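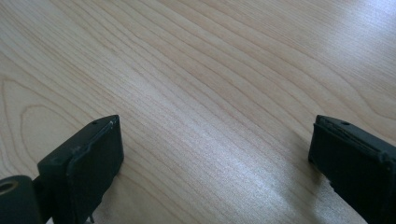 Fingers open over a bare tabletop, black pads facing each other.

How to Budget for Hand-Held Grippers (and All the Stuff That Goes With Them)

Monday, December 3, 2018

I've had the same email four times this fall. Somebody's group wants to start recording hand-held gripper demonstrations, they've found a price for the gripper, they've multiplied it by the number they want, and now they'd like to know if that looks right for a budget request. My answer is always that the gripper line is probably fine and the rest of the page is missing.

So I'm writing down how I do it. I run purchasing and planning for a small manipulation group, and I've put together this kind of request for Ustine (our project, tabletop sorting and packing) and before that helped with one for the Bravcombe site. I got the first one badly wrong. The second was a lot better. You'll want a spreadsheet open, and maybe a snack.

Before you price anything

Write down what people will be doing with the gripper, in one plain sentence. Ours was "two people at a time, sitting at tables, picking up small household things and putting them in bins, every working day for nine weeks." Everything I bought came out of that sentence, and everything I forgot to buy was in there too if I'd read it properly.

Look at what it tells you. Two people at a time means two working grippers on the tables at any moment, so you need more than two. Every working day means wear. Small household things means you care about the fingertips, a lot. Nine weeks means you can't just wait out a slow shipment in the middle.

If you can't write the sentence yet, don't start the spreadsheet. Go back to whoever wants the data and bug them until you can. I've tried doing it the other way around and ended up pricing a project that existed only in my head.

Step 1: Count grippers, then add spares

Take the number that have to be working at once and double it. That's my rule and I'm sticking with it. For Ustine that came to four: two on the tables, one ready to grab, one being fixed or cleaned or argued over.

People always want to cut the spares first. I get it, they look like a luxury on paper! But do the sum on what a stopped table costs you. Add up the pay for the person sitting there for half a day, plus the hour someone else spends hunting for a screw, and put it next to the price of a spare. In our case the spare won easily.

One thing to ask the seller: can you buy just the front half? A gripper that's split into a handle part and a finger part is much cheaper to keep spares for. Pfister (the shop that prints and assembles ours) will quote the finger assembly separately if you ask, but it wasn't on the first quote they sent me. Ask.

Step 2: Give the fingertips their own line

Please don't skip this one. Finger pads are a consumable, like printer ink, and they belong in your running costs.

Look at the edges of the pads up top. The left one has rounded, worn-looking edges, and the right one has little bumps and chips along its lower edge where it looks frayed. Pads like that may still grip perfectly well for your task. The trouble is that you need to decide ahead of time what "worn out" means, or you'll have the discussion over and over at the table with a different answer each time.

My way of doing it:

Pick the fiddliest object in your set. Ours was a thin metal teaspoon.

Try it with a fresh pair of pads and write down how it goes.

Try it again at the end of every week with whatever is on the gripper. When it starts slipping in a way it didn't before, swap the pads, both sides together, and note the date.

After two or three swaps you'll have a pretty good idea of your rate. For the first budget you won't have that yet, so you have to guess, and my advice is to guess high. I bought 11 pairs for Ustine. Pads are cheap next to everything else on the page, and extras keep fine in a drawer (ours are in a zip bag, away from the window).

Check whether the pad comes off by itself or whether you're replacing the whole finger. Same question for the bits underneath: pins, inserts, pivots, the small screws. I order a bag of every screw size used, even the ones that look like they'll never move. They move.

Step 3: Work out the camera side

If your gripper carries a camera, you're buying cameras, mounts, cables, storage cards, batteries or power supplies, and something to copy everything onto at the end of the day. None of these is scary alone. Together they came to more than the grippers did for us, and that surprised everyone in the room, me included.

Storage is the line people lowball. Don't estimate it from a data sheet. Borrow any camera you can, record for one real hour with the settings you plan to use, look at the size of the files, and multiply up. Then double it for your backup copy. Yes, you need a backup copy.

Buy one camera model and stick with it. Mathias Holzer, who set up the recording side at Bravcombe, talked me into this when I was tempted by a cheaper second batch of something similar. I grumbled at the time and he was right – matching two different lenses later would have eaten somebody's entire October.

Step 4: Don't forget the table

I mean it, the table! My first budget had no furniture in it. We figured we'd use whatever was lying around the building.

A light wood top with a bit of gloss on it is nice to sit at and easy to wipe, but it throws back light. You can see it in the photo, with that whitish patch between the fingers where the grain goes pale and silvery, and another bright area off in the upper right corner. Whether that matters depends on what you're collecting. Some groups want glare in their recordings so the model has to cope with it. Some don't want it at all. Decide which one you are before you spend money.

If you want it gone, you have three things to price: matte mats to lay over the top, blinds or diffusers, or different tables. Mats are the cheapest by a mile, and you can roll them up and change the color halfway through the project. If you want variety, budget for a few different surfaces and a bit of time every week for someone to swap them.

Also chairs. People sit there all day squeezing a gripper. Get decent chairs.

Step 5: Objects and breakage

Set aside money for the things being picked up. I put in $500 and called it "props" and our finance office sent it back asking if we were putting on a play. Call it "test objects."

Buy duplicates of anything you'd be sad to lose. Shops stop carrying things, packaging changes, and then your second month doesn't match your first. I keep a box of twins for every object on the list, labeled and taped shut, and the tape only gets cut when something breaks.

Step 6: People time, including the boring kind

You've surely budgeted for the people holding the gripper. Now add time for these as well:

Setup at the start of the day and packing up at the end.

Copying files and checking that they open.

Cleaning. Dust shows up on black plastic right away, and it gets on the pads too. A soft cloth and a minute at every break is plenty.

Training new people. Everyone squeezes too hard on the first day, and I wouldn't count on keeping what they record that morning.

Hand breaks. Don't be stingy here. Tired hands make sloppy recordings.

I write these in as hours per week and then check them against what really happens in week one. Leave yourself a way to move money between lines when they don't match.

Step 7: Get the quote in pieces

When you ask for quotes, ask for every part on its own row: handle, finger assembly, pads, mount, camera, assembly labor, shipping. A single lump price is impossible to trim and impossible to reorder from. I had one seller, Ploson, tell me they only sold the full bundle, and then when I sent my list anyway they filled in every row. So send the list anyway.

Get lead times in writing, for the first order and for the repeats. They can be quite different. And if parts are printed for you, ask if they'll keep your exact version on file. A finger that's a hair longer than last month's is a headache you don't want in the middle of a collection.

Step 8: The order to buy in

Don't buy it all at once, even if the money is sitting there. I go like this:

First, one gripper, one camera, a couple of pairs of pads and a handful of objects. Use them for a week on the table you plan to use, with the people you plan to use.

Then fix your list. You'll change something. We changed the camera mount and dropped a fancy power supply that turned out to be in everyone's way.

Then buy the remaining grippers and cameras together, in one order, so they match.

Pads, screws and test objects go in two orders, one at the start and one around the middle, when you know how fast you're going through them.

Things I'd still do differently

I'd buy a small lockable cabinet on day one. I'd number every gripper with a paint pen before it got used for the first time, and write the number in the recording notes. We did it in week three and I still have a folder of recordings where I can't say which gripper was in whose hand.

I'd also put one blank line at the bottom of the spreadsheet with real money in it. Ours went to extension cords.

If you've got a sheet going and want a second pair of eyes on it, send it over with your one-sentence description at the top. I read the sentence first and then go looking for the pads.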